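Welcome back, everyone, and thank you for battling through the June heat to get here. Today we carry on with mixed-use buildings, and I'd like to spend most of our time on the Riltenia scheme in Cilstead, because it shows so nicely how homes, shops and offices end up sharing (and sometimes squabbling over) the same plot.

## 1. What is on the site

The scheme has 194 flats, set above two floors of shops and a small clinic. Raquel Louro's practice drew the first plans, and you'll find her sketches in your reader — do look at the early ones, where the offices were still at the top! They moved down once the lifts had been costed, and the flats gained the views instead, which pleased the sales team no end.

Keep the word "podium" in mind. It means the wide, low part of a building that the towers stand on, and we'll be using it all term.

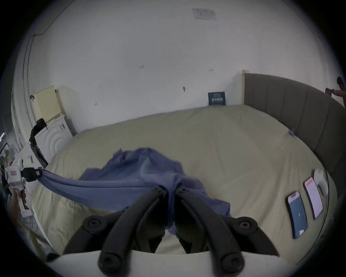
## 2. Water and energy

Rainwater from the podium roof runs to a tank under the loading bay and is used for flushing and for the planting along Wener Street. The roof also carries 355 solar panels, feeding the lighting in the corridors and the car park. Arnaldo Coelho's chapter takes you through the sums very gently, so please don't be put off by the tables.

## 3. Who pays for the shared parts?

This is where people tend to get in a muddle, and I certainly did when I started out. Shops use the loading bay, residents use the lobby, and everybody uses the drains. Morais, the managing agent, splits the charge by floor area, with a separate account for the lifts.

**For next time:** read Coelho, chapter four, and write 800 words on whether floor area is a fair way to share the cost of a roof garden.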